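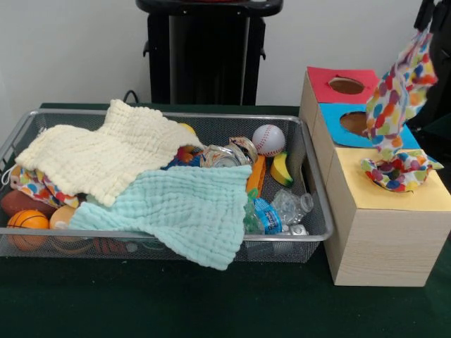
Rutent Toy Library Loans: README

Version of September 8, 2023

This data set contains the loan records of the toy library in Rutent. It has 1,063 rows, and one row is one loan. The records were first written on paper cards and later typed into a table by the Gendness reading room, which keeps the cards until today.

Files

loans.csv: the main table
items.csv: the list of toys, with nearly 500 entries
notes.txt: remarks from the cards, in the original spelling
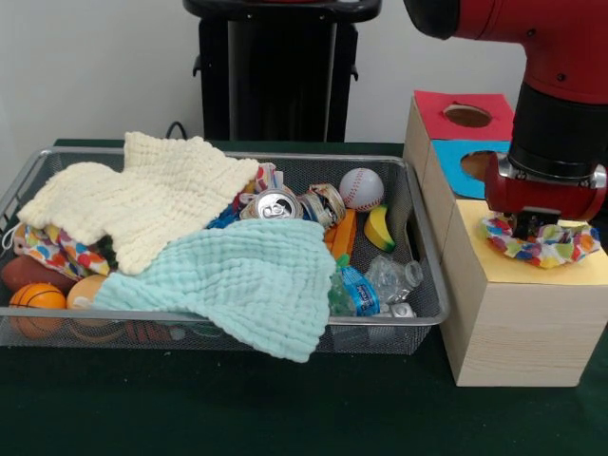 All three files are saved as UTF-8, with a comma between the fields. If a remark has a comma inside, it is placed in double quotes. Please open the files with a text import and not with a double click, otherwise the item codes lose the zero at the beginning.

Columns in loans.csv

loan_id: number of the loan, never used twice
item_code: the code from items.csv
branch: Pearce or Fliratden
date_out, date_back: year, month, day
age_group: baby, small child, school child
condition: good, worn, parts missing

The column date_back is empty for 40 loans. In these cases the card had no return stamp, and we did not guess the date. An empty field does not mean that the toy was lost.
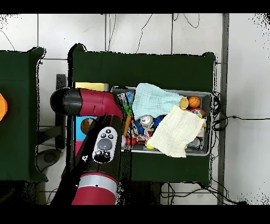
The two branches did not use the same words for condition. Pearce wrote "used" where Fliratden wrote "worn", and we have changed both to "worn". Soft toys and play cloths are under the group TEXTILE, also when they belong to a bigger set. Puzzles have their own group from November on; before this they were under GAMES.

Privacy

Names, addresses and card numbers of the borrowers were removed before typing. The remarks were read a second time for the same purpose.
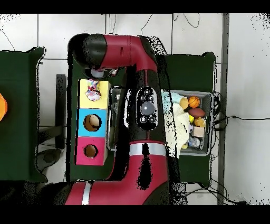

Known problems

For a sample of 100 cards the typing was compared with the paper, and the errors we found are corrected. The other cards were typed only once. Some item codes from Fliratden end with a letter that we cannot explain, so we left it.

License

Free use for teaching and research. Please name the Rutent Toy Library as the source.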